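Cabinet test, Phromma build
Skuvalard shared workshop, bay 2

The Phromma is a two-armed, two-legged platform assembled in the shared workshop and used there in the evenings. Work since July has been on the arms and hands. The walking controller is left alone for now and the legs are only asked to hold a stance. The task on the bench list is a plain one: open a low cabinet, take a box off the shelf, put it back, shut the doors.

All figures come from the build log. The control code is called Jurine and runs on a desktop machine beside the bay. Full part lists are on the Bemitz page of the workshop site, under the name of the older single-arm rig that most of the wiring was copied from.
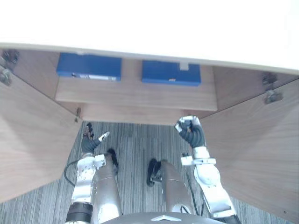 Words and build log: the Phromma bench, Skuvalard
Posted February 14, 2020

Head view with both cabinet doors open and the two blue boxes on view inside. Left hand with the fingers partly curled, right hand closed.

Notes on the set-up

Cabinet. Wood-grain finish, doors hinged at the outer sides. With both doors wide open they take up much of the space the forearms need, so the elbow limits in Jurine were reset to keep the wrists inboard of the door edges. The white top overhangs the opening as seen from the head, and any reach planned from the head view has to pass under it. Clearance under the top is set to 50 mm in the planner. Less than that and the knuckles touch on the way out.

Boxes. Flat lids, same blue, slightly different sizes. The box finder works on colour first and edges second. The strong blue separates well from the wood. The white label on the left box used to split the detection in two, cured by filling small gaps before the edge pass.

Hands. Black, multi-fingered. The closed fist is the parking pose and is also used to nudge a door. Finger tension drifts over an evening and is reset at the start of each session.

Cables. Still outside the arms. Loops are left long enough for full wrist travel. An internal route for the left arm is drawn but not cut.

Floor. Striped carpet. The fine lines upset the floor estimate at first and the texture weight was lowered. Foot position is checked by hand before power goes to the arms.

Log total to date is 2,278 arm cycles, counting dry runs with no box. Next job is the left wrist bearing, then door closing with the left hand alone.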